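Automation at the Jaltlow works

The Jaltlow works is a small assembly site run by the firm Marchand. It is known mainly for a trial in which two-armed robots were put on bench work once done by hand.

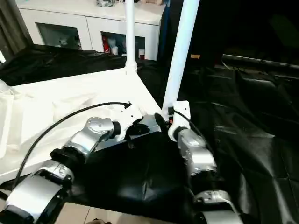
Claims and results

The supplier, Starkico, said the arms would free staff for "better work". What that work was has never been set out. A staff note of 14 July 2020 listed 30 people on the benches and promised no job losses, but 9 had moved to the Eltgate site by August.
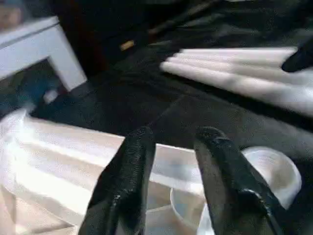
Those who stayed mostly watch, reset and tidy up. Pay did not rise with the new duties - a sore point on both shifts.

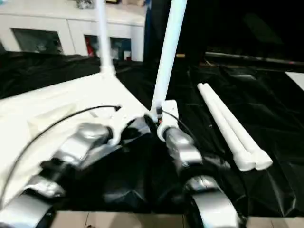

Criticism

Zachary Penner, a former bench hand, has argued that the trial counted the robots' hours but left out the time people spent putting things right for them. Marchand disputes this, though it has not published its logs. 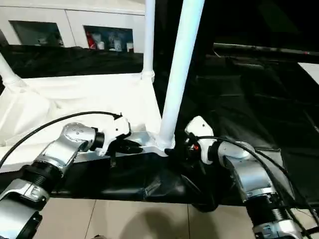 The firm still calls the scheme a trial. Staff have asked for an end date and been given 2, both now past.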